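Search this site Search Enter keywords

Zellia Calm Talk Card Set

Item 2854

A boxed set of conversation cards for people who want to get better at awkward talks at home, at work or in a club. The cards deal with asking for something, saying no, giving bad news and bringing up a problem that has been left too long. They were written by Ruba Yammine, who taught evening classes in assertive speaking before she put the material on cards.

The set can be used alone, in pairs or with a small group. You do not need a trainer in the room and there is no screen or app involved.

What is in the box

– 45 situation cards, each with a short set-up on the front and two possible openings on the back
– 39 reply cards, used by the second person to answer back, stall, change the subject or agree too quickly
– a folded guide in large print
– a cloth bag for carrying the cards without the box

How it works

One person takes a situation card and reads the set-up aloud. A typical one runs: "Your brother borrowed money in the spring and has not mentioned it. He is coming for lunch." The reader then says their opening line in their own words, or borrows one from the back of the card. The other person draws a reply card and answers in that manner. Carry on for a few turns, stop, and swap over.

Most rounds take about ten minutes. The guide suggests stopping while both people still have something to say, and going back to the same card another day. People who practise alone can say their lines aloud and draw a reply card to see what they might have to deal with.

The situations are sorted by place. Green cards are for home and family, blue cards for work, and yellow cards for neighbours, shops and clubs. Each colour starts with easy requests and moves on to talks where the other person is likely to be upset. The home cards are the ones people ask us about most. They cover shared bills, visitors who stay too long, who cooks, who clears up, and what to do when food someone was saving has been eaten.

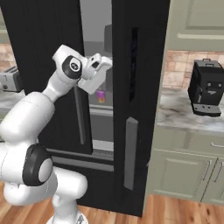

Kitchen with black French-door refrigerator (computer-rendered).

The work cards keep to ordinary matters such as holiday dates, a late report, or a colleague who talks over you in meetings. They do not cover formal grievances or disciplinary hearings. If you are dealing with one of those, get proper advice first.

Changes in this edition

The second edition has larger type and a matt finish that is easier to read under a lamp. Twelve of the situations are new, most of them about phone and video calls. Two cards from the first edition were dropped after users told us the wording was confusing. The reply cards are unchanged, so a first edition set can still be used alongside this one.

Size and materials

The cards are slightly bigger than playing cards and have rounded corners. They are printed on coated board and can be wiped with a damp cloth, but should not be soaked. The box is plain card with a lift-off lid. The bag is unbleached cotton with a drawstring and can be washed by hand.

Other items in the range

The Sallel notebook has ruled pages for writing down what you want to say before a difficult talk, with space afterwards for how it went. The Ruppert timer is a simple sand timer, handy for groups where one person tends to take all the time. Both are sold separately and neither is needed to use the cards.

Ordering and returns

Orders are packed at our Trivden unit. Unopened sets can be returned within 30 days. Opened sets can be exchanged if cards are missing or badly printed – keep the packing slip, as it shows the batch. For single lost cards, write to us with the card number from the bottom corner and we will post a replacement for the cost of the stamp.

Groups ordering several sets should ask for a quote before paying. The next print run is due in April and larger orders may be held until then.

Page last updated 2021-03-10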